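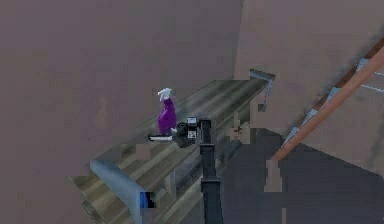 A spray bottle on a long wooden table.

A household workroom is a room in a dwelling set aside for repairs, cleaning tasks, and small craft work. It differs from a commercial workshop in scale and from a utility room in purpose, although the three often overlap in older houses.

History

Separate workrooms became common in farmhouses of the Haugen district, where mending was moved out of the kitchen during the winter months. The historian Gunvor Myklebust surveyed 373 houses in the district and found a dedicated workroom in 43 of them. Most stood on the north side of the house, next to the cold pantry.

Later town houses placed the room in the basement or behind the stairs. A building guide by Vilgot Ljungberg advised a floor that could be swept easily and a door wide enough for furniture — advice that was repeated in several later manuals.

Layout

The main work surface is usually placed along a wall. Tools in daily use are kept within reach, and cleaning fluids are stored apart from food. Ladders may be kept in the room or in a nearby hallway. 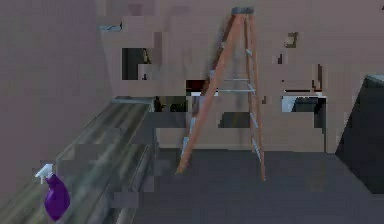

Does a household workroom need a window?
A window is useful but is not required, provided the room has good lighting and a steady supply of fresh air.

Furniture

The workbench is the oldest and most common piece. Annelore Strobel divides benches into fixed, folding, and freestanding types. Fixed benches are fastened to the wall and were the usual choice in Haugen. Freestanding benches can be moved for large jobs — for example, when a door must be planed on both sides.
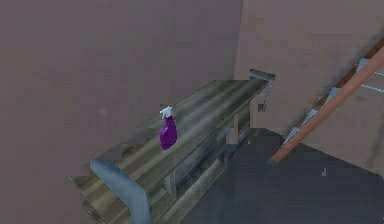
A long workbench with a plank top.

Wooden tops are commonly oiled or left bare. Sigrun Bråten records seven local names for the bench, most of them shared with the kitchen table.

See also: Pantry; Tool storage; Utility room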